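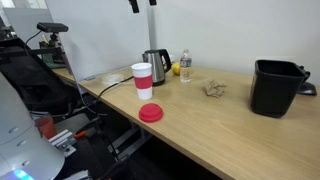 Does a small team need to budget for more than the robot itself? Plan on it, because the purchase price leaves out the mounts, the spare parts and the hours someone spends setting up.

We bought the Hurumeck through Ondrejka, our usual reseller, after comparing it with the Likberg. The two quotes were close. What decided it was the service plan, which on the Hurumeck covers 3 years and includes loaner parts.

Good points first. Setup instructions are clear and the software installs without a fight. Spare panels can be ordered singly. Support answers email the same day, usually before noon.

Now the costs we missed. Clamps, poles and brackets came to more than $1,000 and none of it was on the quote. Desk jobs need props too – cups with lids, a kettle, a water bottle, paper towels, a bin – and we put $100 a quarter against those. The Iradent license for logging runs is billed per seat. We bought two seats and should have bought one.

Delivery took 30 days from the order. If your money has to be spent by December, order in the fall and get the ship date in writing.

The manual is thin on maintenance and the carrying case is sold separately, at a price I thought was too high.

I would buy it again for desk work. For anything on a factory floor, get the Likberg quote as well and ask both sellers for a trial week.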